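Search the archive Search Search tips
This site uses cookies to keep you signed in and to remember your list settings. Accept Manage settings

Village Kitchens list
Subject: Re: Sauces, stains and the hall tablecloths
April 2023

Hello all,

I've been meaning to reply to this since it first came round, and then my sister came to stay and the boiler went, and you know how a fortnight disappears. Thank you to everybody who has written in already. I've read every message, some of them twice, and I have copied out the one about white vinegar and stuck it inside the cupboard door.

I'll put the original question back in, as I think one or two people joined after it was sent.

> Ysaline Courtois wrote:
> Dear list, we have just taken over the monthly lunch at our
> hall and have inherited a chest full of proper cotton
> tablecloths. They are lovely things, heavy and plain, and
> nearly every one has a red or brown mark on it somewhere.
> Has anybody had luck getting old tomato out of cotton? And
> is it wicked to want to give up cloths altogether and just
> wipe the tables down? I don't want to upset the people who
> hemmed them. We seat 62 when it's full, so whatever we do
> has to be quick. Any advice at all would be welcome.
> Ysaline

Well, Ysaline, first of all, it isn't wicked in the least. We had this very conversation at our own lunch years ago and there were strong feelings on both sides, mostly from people who never took a cloth home to wash. What we settled on in the end was cloths for the Christmas meal and the harvest supper, and bare tables the rest of the year, and I can't say I've heard a grumble about it in a long time. The tables look perfectly nice with a jug of something from the garden in the middle, and the clearing up takes half as long.

But you asked about tomato, so let me tell you what I know, and others can put me right.

Fresh tomato is not much trouble if you catch it. Scrape off whatever is sitting on top with the back of a knife (don't rub it, whatever you do!) and hold the cloth upside down under the cold tap so the water comes through from the back and pushes the stain out the way it came in. My mother did it this way and so did hers. Then a little washing-up liquid worked in with your fingers, leave it a while, and wash as usual. Please don't be tempted by hot water at the start. I did that with a pillowcase once, after breakfast in bed on my birthday, and I have that pillowcase still, with a pink cloud in one corner.

Old tomato is another matter. If the cloth has been through a hot wash and then been ironed, I'm afraid the mark has more or less moved in. I have had some success with a long soak overnight in one of the oxygen powders, the sort you dissolve in warm water, followed by a day on the line in strong sun. Sunlight is a marvellous thing for red stains, and it costs nothing. You may need to do it 2 or 3 times, and you may still be left with a shadow. At that point I'd put the sugar bowl on it and think no more about it.

While I'm on the subject, somebody asked further up whether to put the sauce out in bottles or in little dishes. We've tried both. Dishes look smarter, and they are certainly kinder to the cloth, but there is a terrible amount of waste at the end and all those dishes to wash. Bottles go round the table quickly enough, only they leave a ring wherever they're put down, and the caps get clogged. Our answer was to stand each bottle on a plate, and to make it a rule that it goes back on the plate afterwards. Any old plate will do, and it needn't match. If the bottle is nearly finished it can lie down, so the last of it gathers near the side, though do check that the cap is shut first. I learnt that one in front of the vicar.

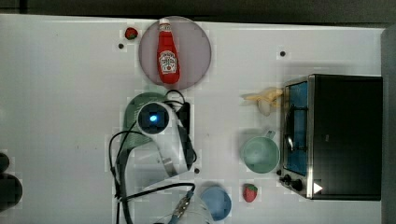
Ketchup on its plate, and a strawberry for pudding.

The other thing I'd say is to look at what you are serving. We used to do a bolognese every spring and then wonder why everything was orange. Now we do a chicken and leek pie in the colder months and cold ham with new potatoes when it warms up, and the washing has improved out of all recognition. The sauce still comes out for the children, and for one or two gentlemen who have it with everything, pie included. In May we'll have strawberries again, with a bit of luck, and they bring troubles of their own. For fruit stains I was taught to stretch the cloth over a basin and pour boiling water through from a height, which goes against everything I've just said about tomato, and I've never understood why the one wants cold and the other wants hot. Perhaps there is a chemist among us who would explain. It does work, anyhow, but stand well back and wear an apron.

For wiping down bare tables, we use a well wrung-out cloth with a drop of washing-up liquid, then a clean damp one, then a dry tea towel. We bought a big tub of something called Pralis once, which came highly recommended, and it smelt so strongly of pine that people said they could taste it in the custard. I believe the rest of it went to the cricket club.

As to the people who hemmed the cloths, I should just ask them. It's my experience that they are often the first to say put them away, as they know better than anyone how long they take to iron. If any are really past saving they cut up beautifully into napkins, and you can work round the marks. I got 20 napkins out of one long cloth and a banquet cloth's worth of dusters out of the bits.

I'm attaching nothing this time, as I know the last attachment upset the list and half of you got it sideways. If anybody would like the pie recipe in quantities for a full hall, write to me off list and I'll type it out when I've found my glasses. It needs two ovens, or one oven and a patient crowd.

Do let us know how you get on, Ysaline, and what you decide about the chest. If it's a camphor one I should keep the cloths in it whatever happens, for the smell alone.

With warm wishes to everyone,
Maureen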